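We use cookies to keep you signed in and to remember what's in your cart. Accept | Manage settings

Flamia Skills Kit for New Nurses

Your first months on a hospital floor come with a badge, a locker that sticks, and a great many people asking if you've done one of these before. The Flamia Skills Kit is for the evenings in between. It holds the practice supplies a new graduate nurse needs to rehearse the basics at a kitchen table, where the only witness is the cat.

Flamia is made by Gikon and put together with Poonam Tyagi, a nurse educator who has watched a great many people try to open a sterile glove package for the first time. She picked the skills in the kit by asking preceptors what they were tired of re-teaching. Sterile gloves won. Priming a line without filling it with bubbles came a close second.

What you get

The standard kit comes in a zip case with a handle and packs flat enough for a locker. It contains:

- Injection pad with three tissue layers, good for 600 needle sticks
- IV arm sleeve with replaceable veins
- Practice tubing, drip chamber and a 50 mL bag of nothing in particular (you add the tap water)
- Sterile glove packs, small, medium and large
- Dressing change set with two wound cards, one of them quite ugly
- Spiral-bound skills book, 24 lessons, lies open by itself

Needles and syringes are sold only to schools and hospitals, so individual orders ship without them. We know this makes the injection pad a little philosophical. Most hospitals running a new graduate program will let you use theirs in the skills lab, and your educator will probably be pleased you asked.

How the lessons work

Each lesson takes up two facing pages. The left side has the steps. The right side has the ways people go wrong, which is the side everyone reads. At the bottom is a line for a preceptor's initials, in case your program wants a paper trail, and programs usually do.
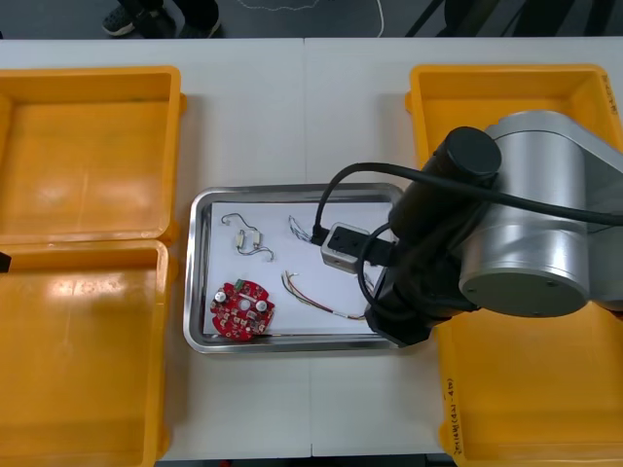
How long do the IV sleeve veins last?

A vein holds up for a few weeks of regular practice before it starts to leak at the old puncture sites. The sleeve comes with 4 of them, and replacements slide in from the wrist end. Wet the vein first or you will be there all night.

The skills book follows common hospital practice, but your own unit's policy wins every time. If the book says one thing and your preceptor says another, do what your preceptor says and write to us later. We print corrections each January and have yet to run out of them.

For hospitals and schools

The Malhotra cart holds 24 kits on locking shelves and rolls through a standard door, provided someone has remembered to close the drawers. Orders by the cart include a set of instructor cards and one session by video with Poonam's team for the people who will be teaching from it. We can also swap lessons in and out to match your program's checklist. Please send us the checklist you really use, and skip the one on the wall.

Care and storage

Wipe the pad and sleeve with mild soap and water. Skip the alcohol wipes, which turn the top layer cloudy and then sticky. Drain the tubing before you zip the case. The pad marks easily, so keep ballpoint pens away from it, including the one in your pocket.

Returns are accepted on unopened kits. Opened glove packs are yours forever.

Page updated 14 Nov 2025

Related items

Flamia Refill Pack: Veins and Tubing
Drirnley Penlight with Pupil Gauge
Malhotra Cart, 24-Kit
Drirnley Badge Reel, Quiet
Flamia Skills Book, Spiral-Bound Only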